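おままごとキッチン総合スレ その6
カテゴリ:おもちゃ・知育 > ごっこ遊び

1 名前:こむぎ色
前スレが埋まったので立てました。木製、プラ、布、自作、なんでもどうぞ。
うちは天板の白いテーブルに小物を並べる「置き型」です。コンロも流しも付いていない、ただの台。でもこれが本当に楽しくて、棚付きのキッチンセットを手放してからのほうが遊びが広がりました!
3枚ともケチャップはお皿の上、オレンジとバナナはその隣です。

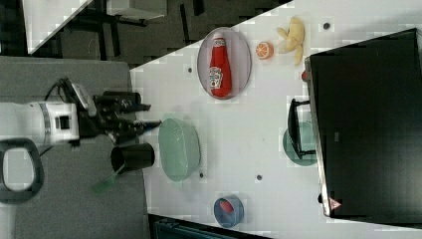
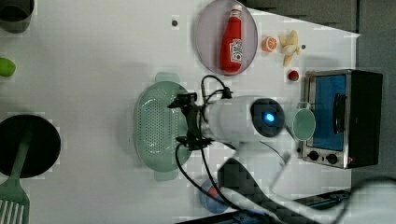
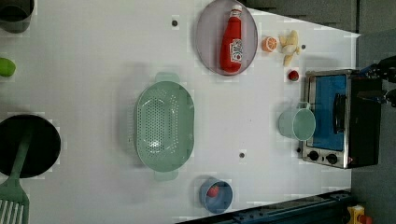
2 名前:鍋つかみ
置き型いいですよね、わかります。うちも天板だけの派閥です。ただ、ケチャップをお皿に寝かせておくのは個人的には反対で、調味料は調味料で立てて並べたい! お皿は盛りつけのために空けておかないと、いざ「できました」の時に置く場所がなくなりませんか。

3 名前:こむぎ色
>>2
それ家族にも言われます(笑)
うちではケチャップも「料理」扱いなんです。お客さんに出すメインディッシュがケチャップ。おかわりもケチャップ。大きい楕円のお皿だとボトルを寝かせても様になるので、つい定位置になってしまって。

4 名前:Drakitz
穴あきのボウル、ミントグリーンのやつがすごく好みです。両側に持ち手があるタイプは小さい手でもつかみやすくて、うちの子は水切りごっこだけで延々と遊びます。
ビー玉を入れてじゃらじゃらやるのもおすすめですよ。音がいい!(小さい子がいるお宅は誤飲に気をつけて)

5 名前:名無しのままごと
Drakitzさんに便乗。水切りの中身なら、短く切った毛糸が最高です。白とクリーム色を混ぜるとちゃんとパスタに見えます。掃除機が詰まるのだけ覚悟してください。

6 名前:鍋つかみ
毛糸はうちもやりました! あれは名作。フェルトを細く切ったものより絡み具合がいいんですよね。緑を少し足すと茶そばになります。

7 名前:冬眠明け
オーブントースターについて語りたい人いますか。
私は1月に買い足したんですが、扉が開くだけで遊びの時間が倍になった気がします。焼く前、焼いている間、取り出す、という段取りが生まれるので。待っている間に歌う歌まで決まりました。
ダイヤルが回るタイプだと音を口で言いながら回してくれて、それがまたかわいい。

8 名前:名無しのままごと
トースターは場所を取るからいらない派です。台の端をまるごと使ってしまうし、うちのテーブルだとお皿2枚分は損する感じ。焼くのは空き箱で十分だと思います。箱なら飽きたら畳めます。

9 名前:冬眠明け
>>8
箱もいいですけど、扉の取っ手が欲しいんですよ! 開ける、閉める、あの手ごたえ。
場所の問題は、トースターを短い辺の側に寄せたらうちは解決しました。真ん中が空くので作業台になります。

10 名前:こむぎ色
トースターは断然いる派です。2枚目と3枚目みたいに右側に置くと、真ん中にざるを出せるので気に入っています。
3枚目で扉の前にいるのは取っ手付きのカップ。あそこに置くと扉を開けるたびにどかす必要があるので、鍋つかみさんに怒られそう。

11 名前:鍋つかみ
怒りませんよ! カップはフライパンの横に移しましょう(怒っている)

12 名前:Perari
はじめまして。これから始めるところで、最初に何を買うか悩んでいます。予算は3,000円くらいまでで、食材と道具のどちらに多く使うべきでしょうか。子どもは2歳半です。

13 名前:Drakitz
>>12
ようこそ! 私なら道具に振ります。フライパン、ボウル、お皿、それからフライ返し。食材は松ぼっくりでも折り紙でも代わりがききますが、フライパンの代わりはなかなか見つかりません。
うちは近所のバザーで600円の袋詰めを買ったら、フライ返しが2本も入っていて大当たりでした。

14 名前:名無しのままごと
食材に振るべきだと思うなあ。2歳半だと「これは何?」「バナナ!」のやりとりが一番盛り上がる時期でしょう。形がはっきりしている果物が少しあるだけで全然違います。道具は本物の小さいボウルを貸せばいい。

15 名前:鍋つかみ
皮がめくれた形のバナナは本当にいいですよ。むく途中に見えるので、子どもが勝手に続きをやってくれます。食べる役の大人も演技がしやすい。

16 名前:こむぎ色
いちごも推させてください。小さい赤いものがひとつあると、お皿がぱっと明るくなるんです。お弁当のミニトマトと同じ理屈。青い小鉢に赤いものを入れるのが今のうちの流行です。色の差がきれいで、私のほうが夢中になっています。

17 名前:Perari
>>13 >>14 >>15 >>16
ありがとうございます! 意見が割れるのも楽しいです。フライパンと穴あきボウル、それにバナナといちごで始めてみようと思います。お皿は家にあるのを使います。
色はそろえたほうがいいですか?

18 名前:冬眠明け
そろえなくて大丈夫。うちは全部ばらばらですが、むしろ「青いお皿ください」と注文できて便利です。

19 名前:名無しのままごと
私はそろえたい派。ミントグリーンで統一していくと、並べた時の気持ちよさが違います。ただ沼です。同じ緑に見えて、メーカーが違うと微妙に合わないんですよ。そこがまた燃えるんですけどね。

20 名前:Drakitz
わかる、緑は難しい! 黄緑と並べると急にくすむ。私は布を1枚敷いてごまかしています。

21 名前:鍋つかみ
片づけはみなさんどうしてます? うちは浅い引き出しに全部寝かせる方式にしました。深い箱だと底のものが永久に出てこない。スプーンが見つかるのはいつも大掃除の日です。

22 名前:こむぎ色
うちは大きいお皿をお盆代わりにして、食材を乗せたまま棚に上げます。道具はフライパンの中へ。次に出す時もそのまま台に置けばお店が始まるので早いです。

23 名前:鍋つかみ
あ、だからケチャップがお皿の上なんですね! それなら少し許せるかも。少しだけ。

24 名前:Perari
フライパンと穴あきボウル、さっそく買ってきました。バナナは売り切れだったので、しばらくは黄色いフェルトを丸めてがんばります。子どもはボウルを帽子にしています。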